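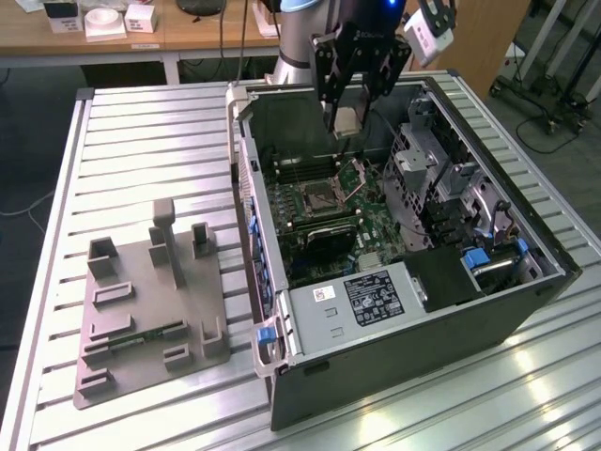 The Mirko socket fault was a failure of a robotic assembly cell used for exchanging processors in used desktop computers. It was found at the Matar refurbishing workshop in Flelberg and became known on Thursday, December 1, 2022, when the operators stopped the cell after a series of computers did not start. The fault caused bent contacts in the processor sockets. No person was injured. The name is taken from Mirko, the product name of the cell, which was developed by the company Prinero.

Background

Mirko was designed for computers which arrive in many different cases and with many different motherboards. The tower is laid on its side on a slotted aluminum table, with the side panel removed by hand. One robot arm with a two-finger gripper then takes out the old processor and puts in another one. The parts wait in a fixture plate beside the tower, and the position of the socket is found with a camera near the gripper.

The work is considered difficult for a robot. The contacts in a socket of this type are thin springs, and they bend easily if the processor comes down at an angle or is moved sideways after it has touched them. A human technician usually holds the processor by two edges, lowers it level and lets it go without pressing. Mirko followed the same method, with a force limit for the last part of the movement.

Description of the fault

In the first production lot at Matar the cell handled 398 computers. Of these, 57 were later found to have damaged contacts, nearly always in a single corner of the socket. The damage was small and could not be seen well without a magnifier. Some of the affected computers started normally but showed only half of their memory, and for this reason the memory modules were suspected first. Many of the modules were exchanged without need before the sockets were inspected.

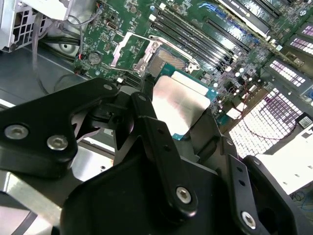
The error came from the moment between gripping and lowering. The program measured the angle of the processor one time, directly after it was lifted from the fixture, and used this value until the release. During the travel to the socket the processor could turn a little between the fingertips, mostly when it was held away from its middle. The turn was not measured again. When the processor was lowered, one corner arrived before the others and met the contacts alone.

The force limit did not stop the movement, although it worked as it was specified. It was set to protect the board against strong pressure, and the force needed for bending a few contacts was much lower than this value. The log files of the damaged computers therefore contained no alarm, and the cell reported every one of these cycles as successful.

Contributing factors

The report prepared by Prinero named several conditions that made the fault more frequent:

Worn fingertips. The soft pads of the fingers had become smooth, and no interval for their replacement was written in the manual.

Reflections. The metal lid of the processor and the load plate of the socket both reflect light strongly. In some camera pictures the edge of a reflection was taken for the edge of the part.

Position of the case. Towers were not clamped to the table. A cable pulled during earlier work could move the case slightly after the socket had been located.

Late testing. The computers were switched on only after a full lot was finished, so the same error could be repeated for days.

Safety matters

While searching for the cause, operators several times reached into the open case with the arm still under power in order to look at the socket. This was against the instructions, but the cell did not prevent it in setup mode. The report treated this as a separate finding. Matar afterwards required that the arm be moved to its park position and locked before any inspection by hand.

Corrections

Prinero changed the program so that the angle of the processor is measured a second time above the socket. If the tilt is too large, the part is returned to the fixture and gripped again. The force limit for the last movement was lowered, and the fingertip pads received a fixed service life of 1,000 grips. Matar added a clamp for the case and began to test each computer directly after assembly.

The cell went back into regular use the following February. The changed version of the program was also delivered to the other users of Mirko. Part of the damaged sockets could be repaired by straightening the contacts under a microscope, and the remaining boards were used for spare parts.

See also

Land grid array
Force control
Visual servoing
Machine guarding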